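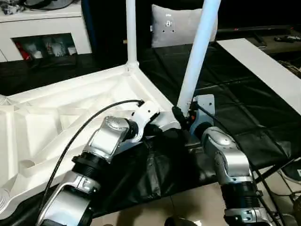

Figure 1. White plastic furniture, underside up, with two robot arms.

Possession Retention from Throw-Ins in Amateur Football

Project report, Sport Performance Analysis, second year
Author: Oratile Cele
Submitted: Sun 8 April

Summary

Throw-ins are the most frequent restart in amateur football after free kicks are set aside, yet most clubs in the Dralberg District League do not practise them. This project coded 2000 throw-ins from 53 matches and tested whether length, direction, pitch zone and delay before the throw were associated with keeping the ball. After exclusions, 1887 throws were analysed. Possession was retained on 62.6 per cent of them. Short throws were kept more often than long ones, backward throws more often than forward ones, and quick throws more often than delayed ones. The effect of delay was smaller than the other three and is probably mixed up with pitch zone.

1. Introduction

A throw-in returns the ball to play by hand from the touchline. The thrower is off the pitch at the moment of release, so the team taking the throw has one player fewer in the immediate area than the defending side. The receiver cannot be offside directly from the throw. These two rules pull in opposite directions: the first favours the defending team in a tight space, and the second favours the throwing team if it can send the ball behind the defence.

Coaching material for amateur teams tends to treat the throw-in as a simple skill, with attention given to foot position and to the ball starting behind the head. Choice of target is covered less often. In the interviews held before this project began, three of the five club coaches said their only instruction was to throw down the line. The project was set up to see how that instruction performs.

The research questions were as follows.

Q1. What proportion of throw-ins in the league lead to retained possession?
Q2. Does retention differ by length and direction of throw?
Q3. Does retention differ by pitch zone?
Q4. Does a quick throw improve retention?

2. Method

2.1 Footage

The league films its home fixtures from a single raised camera near the halfway line. Footage from 53 matches was made available by the league secretary on condition that individual players would not be identified. Matches were taken in fixture order from the opening weekend, and coding stopped when 2000 throw-ins had been logged. The last match is therefore only partly coded, up to the 71st minute.

All matches were played on full-size grass pitches. Pitch widths differ between grounds. The narrowest is Welel, where a long throw from the touchline will reach the near post without much difficulty. Widths were taken from the league handbook and were not checked by measurement.

2.2 Coding

Clips were tagged in Trostero, the video package installed in the department laboratory. Each throw-in was given one row with six fields: match, minute, zone, length, direction and outcome. Delay was calculated by the software from two time tags, the first when the ball crossed the line and the second when it left the thrower's hands.

Definitions were fixed before coding and were not changed afterwards.

Retained: the throwing team holds the ball for seven seconds after release, or takes a shot, or wins a free kick or corner within that period. A further throw-in to the same team was also counted as retained. This last point was debated with the supervisor and is discussed in section 4.

Length: short is under 10 metres, medium is 10 to 25 metres, long is over 25 metres. Distances were judged against pitch markings.

Direction: forward, lateral or backward, taken from the line between the thrower and the first point of contact. A throw within 15 degrees either side of square was coded as lateral.

Zone: defensive, middle or attacking third, from the point of view of the throwing team.

Delay: under 5 seconds, 5 to 15 seconds, over 15 seconds.

2.3 Exclusions

A total of 113 throws were removed. In 61 the first contact was hidden from the camera, usually by the dugout roof or by substitutes warming up. A further 34 were penalised as foul throws, and 18 were followed at once by a whistle for something unrelated to the throw, such as an injury. This left 1887.

2.4 Reliability

A sample of 200 throws was coded a second time four weeks after the first pass, with the original codes hidden. Cohen's kappa was 0.88 for outcome, 0.93 for zone, 0.82 for direction and 0.71 for length. The weaker value for length came almost entirely from throws close to the 10 metre boundary. No second coder was available, so agreement between coders is unknown.

2.5 Analysis

Retention rates were compared using chi-square tests, one for each variable, with the significance level set at 0.0125 to allow for four tests. Tests were run in a spreadsheet and repeated in the department's statistics package. The results matched to two decimal places.
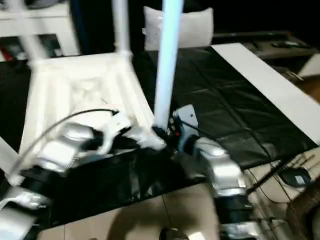

Figure 2. Two robot arms and white plastic furniture, second view.

3. Results

3.1 Overall

Possession was retained on 1182 of 1887 throws (62.6 per cent).

3.2 Length

Short: 812 throws, 609 retained, 75.0 per cent
Medium: 856 throws, 492 retained, 57.5 per cent
Long: 219 throws, 81 retained, 37.0 per cent

The difference was significant (p < 0.001). Long throws were unevenly spread between clubs. Gosling took more of them than any other side and used them mainly in the attacking third, where two players share the task depending on which touchline is involved.

3.3 Direction

Forward: 1044 throws, 553 retained, 53.0 per cent
Lateral: 487 throws, 344 retained, 70.6 per cent
Backward: 356 throws, 285 retained, 80.1 per cent

The difference was significant (p < 0.001). Forward throws made up more than half of the sample, in line with what the coaches had said in interview.

3.4 Zone

Defensive third: 548 throws, 390 retained, 71.2 per cent
Middle third: 802 throws, 521 retained, 65.0 per cent
Attacking third: 537 throws, 271 retained, 50.5 per cent

The difference was significant (p < 0.001).

3.5 Delay

Under 5 seconds: 503 throws, 357 retained, 71.0 per cent
5 to 15 seconds: 921 throws, 571 retained, 62.0 per cent
Over 15 seconds: 463 throws, 254 retained, 54.9 per cent

The difference was significant (p < 0.001), with the smallest range of the four variables.

4. Discussion

The down-the-line throw is the most common choice in the league and keeps the ball just over half of the time. A backward throw keeps it four times in five. Retention is a narrow measure, however. A backward throw in the middle third may be kept for seven seconds and then played long under pressure, with the ball lost in the eighth. A forward throw lost near the opponents' corner flag costs the team very little. The data set has no field for territory gained, and this is its main weakness.

Long throws need separate treatment. Most were taken to put the ball in the penalty area, where the aim is a shot or a second ball and seven seconds of possession is not expected. A retention rate of 37.0 per cent does not show that the long throw is a poor option. Shots within the seven-second period were counted as retained but were not logged separately, so the number of chances created cannot be recovered without going back to the footage.

The result for delay should be read with care. Delayed throws were more common in the attacking third, where teams wait for centre backs to come forward. Attacking-third throws also had the lowest retention. Part of the apparent benefit of a quick throw is likely to come from where on the pitch it is taken. A logistic regression with zone and delay entered together would separate the two, and this was planned but not completed in the time available.

Counting a repeat throw-in as retained raised the overall figure. The supervisor's view was that a ball knocked out by a defender is still under the throwing team's control in practical terms. The alternative is to follow the chain to its end and code only the final throw. Both are defensible, and a later project should report both.

5. Limitations

Camera position made the far touchline easier to judge than the near one. Wind was not recorded. Score and time remaining were not used in the analysis, although a team protecting a lead in the last ten minutes may take throws in a different way. Throws within one match are not independent of each other, and the chi-square test assumes that they are. The p values are therefore likely to be too small, by an amount that was not estimated.

The results apply to one league over part of one season.

6. Recommendations

Clubs should practise at least one lateral and one backward option for the defensive and middle thirds. The backward option needs a full back or holding midfielder who is comfortable receiving the ball at chest height.

Further work should add territory gained and shots as outcome fields, use a second coder, and fit a model that allows for match and zone. The coding sheet and definitions will stay on the department drive until the end of July. Footage has been returned to the league.

Acknowledgements

Thanks are due to the league secretary for the footage, to the five coaches who gave interviews, and to the laboratory technician who recovered the tag files for matches 14 to 16.

Appendix A. Interview prompts

1. How much training time is given to throw-ins in a normal week?
2. What is the thrower told to look for first?
3. Who takes throws in the attacking third, and how was that decided?
4. Are opponents' throw-ins covered in match preparation?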